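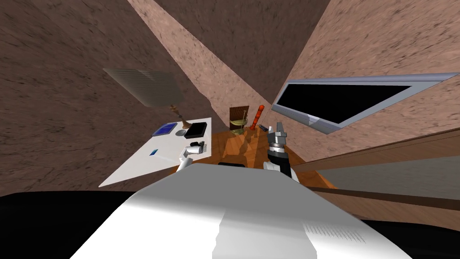 Stilasstead library shuts its upstairs for 12 weeks

The upstairs floor of the Stilasstead library closes at 5 pm tonight and won't reopen until the new roof is on, council has confirmed. Twelve weeks, weather permitting. Downstairs stays open, normal hours, kids' section included.

The leak over the local history shelves has been a problem since last winter. Buckets, then tarps, then a patch job in February that lasted until the next decent storm. Council voted 6–1 to stop patching and replace the lot.

Omden, the roofing firm from over the river, won the tender. Crews start on the eastern side and work back toward the car park. Expect noise from 7 am. The Giáp Street entrance will be fenced off the whole time, so everyone comes in by the ramp on Oron Lane. Prams and wheelchairs too – the ramp's been regraded and the door there now has a push button.

What's moving: the large print books and the newspapers come down to the front room. Local history goes into storage, but staff will pull items on request with 2 days notice. Study desks are the big loss. There are 28 of them upstairs and only a handful will fit below, near the photocopier.

Branch manager Abdelkrim Morsy said students would feel it most.

"We've got people in here every afternoon right up to exams," he said. "I'm not going to pretend the front room is the same thing. It's noisier and there's a toddler singalong twice a week."

He's asked the community hall to open its side room in the evenings as overflow. No answer at time of writing. The hall already has a quilting group and a tax help night in there, so it may come down to which evenings are left.

Ansel Castellanos runs the family history group, which has met upstairs for years. He wasn't thrilled.

"They told us a fortnight ago. We'd already booked a speaker," he said. "She's coming anyway, we'll squeeze in by the magazines. But the maps are the whole reason we meet there, and the maps are going in a box."

The big parish maps can't be requested during the works as they're too fragile to be moved twice. Scans of 2 of them are on the library website, the rest arent done yet.

Loans, holds and the returns chute are not affected. Loan periods have been stretched by a week for anyone who has trouble getting in. Late fees stay as they were, ie none. The public computers are staying put downstairs but the bookings sheet is going back to paper while the cabling gets shifted, so ring ahead or turn up early.

Parking – the four spaces nearest the building will be taken up by skips and the crane. The disabled spot has been moved to the Oron Lane side and is signposted. Council is asking people not to park across the laneway, deliveries for the bakery come through there untill mid-morning.

Questions to the front desk or the council switchboard. A second notice will go up on the front door with the reopening date once the western side is finished.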